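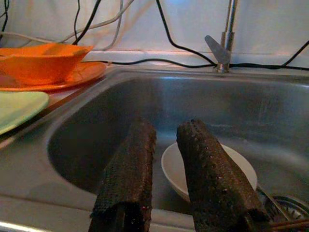 Wrist camera, textured fingertips, one white bowl in the sink.

I've been putting off writing up the gripper comparison, mostly because people keep asking me which one won and I don't have a tidy answer. We had the sink set up with two arms and two sets of fingertips to get through: the textured rubbery ones, and a smoother set that Dunero sells as "universal". I'm suspicious of that word on anything with moving parts.

My complaint about most gripper write-ups is that they test on a bench, with a foam block sitting square in the middle of an empty mat. Anything can pick up a foam block. A bowl leaning in a steel basin is another matter. The rim is curved, the wall of the sink is right there, and the fingers have to straddle an edge the camera loses sight of as soon as they close in.

Which brings me to wrist cameras. Rodel Tiongson swears by them and I've argued with him about it since November. The view is lovely when you're coming in from above. Once you're close, a good share of what you're paying for is a picture of your own fingers. I'd still rather have one than go without, but I wouldn't run a job like this on the wrist view alone, and I don't trust the sales videos that suggest you can.

The head camera earns its keep more than I thought it would. It's further back and the detail at the fingertips is poor, but you get both arms, the counter and the basin in one view, and when something goes wrong you can usually tell which arm did it.

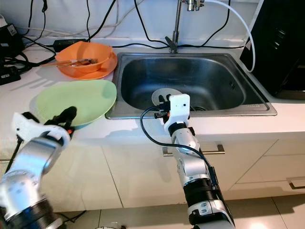
Plates were harder than bowls for both sets, and I'll say so plainly because the brochure for the smooth ones shows nothing but plates. A flat disc gives you one thin rim to hold, and if you catch it off-centre it wants to swing. The textured tips hung on better. We did 17 plate lifts with each set on the Thursday and the smooth tips let go of 6. The textured ones let go of 2. That's a small sample and I wouldn't bet my house on it, but it's a bigger one than the brochure offers.

What I can't tell you is how long the rough surface lasts. Grethe Þórarinsdóttir reckons the coating will be polished flat after 200 lifts or so against glazed crockery, and she has worn out more fingertips than I have. The supplier, Uven, told me they "don't see that in the field". I asked which field. Still waiting.

Cleaning is the other thing. Every little pit in that surface is somewhere for rice to live. The smooth tips wipe off with a cloth. If I were buying for an actual kitchen and not a test corner, that would weigh a lot more than a few dropped plates, and I suspect it would push me back to the pair that did worse.

As for the controller, we ran the Penrose box for everything so the comparison would be fair. It's fine. The force limit settings are buried three menus deep and the default is far too keen for dishes, so turn it down before you put anything you like in the basin. I was told the Clostham unit handles this better – I was also told it would ship before winter, so I'll believe it when I can plug it in.

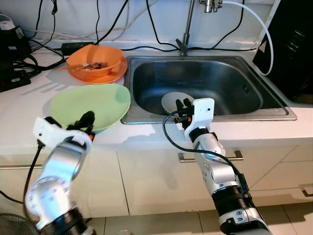

Do you need two arms for a sink, or would one do?

One would do for most of it. The second arm helps when you want to pass a dish across or steady something, but it doubles the setup time and the two of them have to be kept out of each other's way over a fairly small basin. If money's tight, I'd put it into a better pair of fingers and a decent overhead view first.

For now the textured tips are my pick for testing, with a grumble about the price. I'm going to run the smooth set again with the force turned down another notch, in case I was being unfair to them. I don't think I was. If anyone has put real hours on either set, with actual dirty dishes, leave a comment and tell me what wore out first.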